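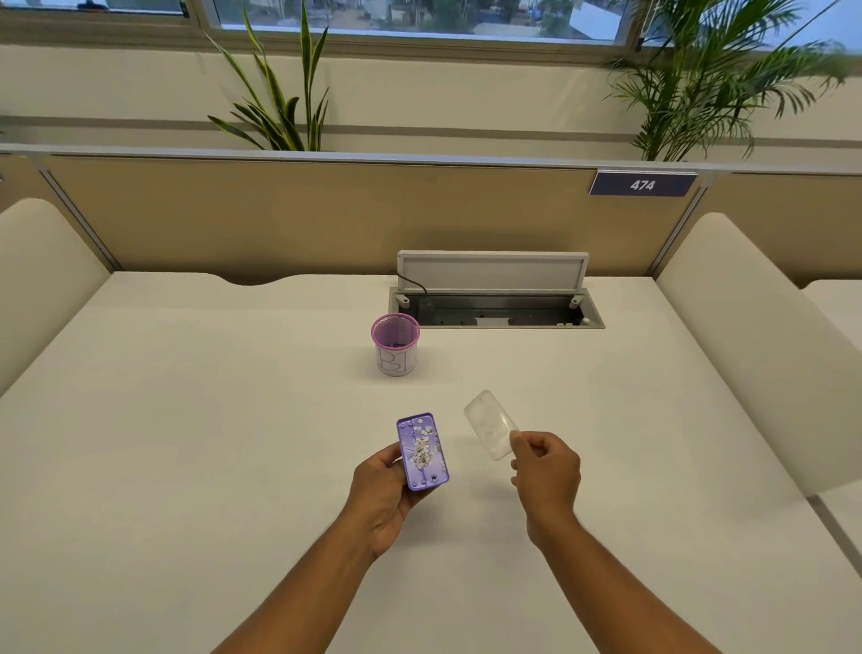 3.2 Desk setting and small-item storage

The second part of the study dealt with items kept on the desk surface itself, as distinct from those kept in drawers or on shelving. Office guidance usually treats the desktop as a single zone to be kept clear. Our interviews suggested that workers divide it more finely, and that the smallest containers receive the most attention. Participants who could not say what was in their top drawer were often able to name the contents of every cup, tin and box within reach.

Following Bragança's earlier work at the Mussa site, we sorted desktop containers by how they are closed. Open containers, such as pen cups and trays, are filled and emptied with one hand and are seldom tidied as a separate task. Lidded containers require both hands, and the work under way has to stop while they are opened or shut. Figure 3 shows a container of the second kind, a small purple box holding round white pieces, with its clear lid held apart from the base. A pink mesh pen cup bearing the handwritten mark B1 stands farther back on the same desk.

Desks were marked by letter and number, the letter giving the row and the number the position within it. Marks were written by hand on plain paper and attached to an item that normally stayed on the desk. Printed labels had been tried at Firska in February and were dropped after several of them were moved along with the equipment they had been fixed to.

Eleven office workers took part. Each was visited at the start of the working day and again at 4 p.m., and was asked to put the desktop in order as he or she normally would. No instruction was given on what should be kept, moved or thrown away. Oduor Temba and Stefaniia Kuzmenko coded the sessions separately and then met to settle differences. Two sessions were left out of the analysis because the participant was called away before finishing.

Lidded containers were closed early in the task in most sessions, before papers were stacked and before pens were returned to their cup. When asked about this order, participants referred to the risk of spilling. One remarked that loose small pieces "turn a one-minute job into a ten-minute job." Clear lids were preferred to solid ones, on the grounds that the contents could be checked without opening the box. Four participants reported that they had thrown away a container after losing its lid, although the base was still in good condition.

Fixed desk fittings were treated differently. Cable boxes built into the desktop were regarded as part of the furniture, and participants rarely mentioned their lids when describing a tidy desk. Liew reports a similar pattern among staff at Groka, where raised cable lids were tolerated for long periods while open storage boxes were not. We return to this difference in Section 4, where desktop fittings and personal containers are compared directly.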